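Re-gluing a Loose Chair Joint

A chair that rocks or creaks usually has one or more failed glue joints where the rungs enter the legs. Tightening the screws on the corner blocks, if there are any, will not fix it. The joint has to come apart, be cleaned to bare wood, and go back together with fresh glue.

What you need

Wood glue (standard yellow or liquid hide glue)
A dead-blow or rubber mallet
Masking tape and a pencil
A small chisel or a dull knife
120-grit sandpaper
White vinegar and a stiff brush
Two bar clamps, 24 inches or longer, or a band clamp
Scrap softwood for pads

Step 1. Find the loose joints

Set the chair upside down on a padded surface. Hold one leg and push the opposite leg away from it. Watch where each rung meets the leg. A dark line that opens and closes marks a failed joint. Put tape next to each one. Joints that do not move should be left alone unless they block the removal of a loose part.

Step 2. Label everything

Write a matching letter on both sides of every joint you plan to open. Rungs that look the same are often different lengths, and on older chairs the holes were bored to fit one rung only. Mark the top face of each rung as well, so that it goes back at the same rotation.

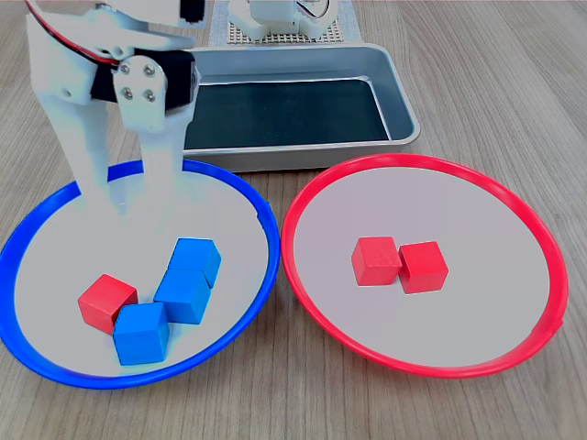
Step 3. Take the joint apart

Pad the leg with scrap and tap it away from the rung, close to the joint. If it does not move after a few light taps, check for a brad or pin driven in from the side. Pull the pin before going further. Stubborn glue can be softened with warm vinegar applied through a syringe. Allow 20 minutes and try again.

Step 4. Clean the parts

Scrape old glue from the tenon without cutting into the wood. Yellow glue does not bond well to a cured film of itself, so the surface has to be bare. Clean the hole with the brush and a twist of sandpaper. If vinegar was used, let the parts dry overnight.

Step 5. Test the fit

Assemble dry. The tenon should go in with hand pressure and not wobble. For a slight gap, wrap the tenon in a thin wood shaving glued in place. For a larger gap, use a slow-setting epoxy in place of wood glue.

Step 6. Glue and clamp

Brush glue on the wall of the hole and a thin coat on the tenon. Seat all the joints on one side, then the other. Apply clamps in line with the rungs and stop when the shoulders close. Stand the chair on a flat surface and check that all the feet touch. Adjust the clamps before the glue grabs.

Wipe off squeeze-out with a damp rag. Leave the clamps on overnight and keep weight off the chair for 24 hours.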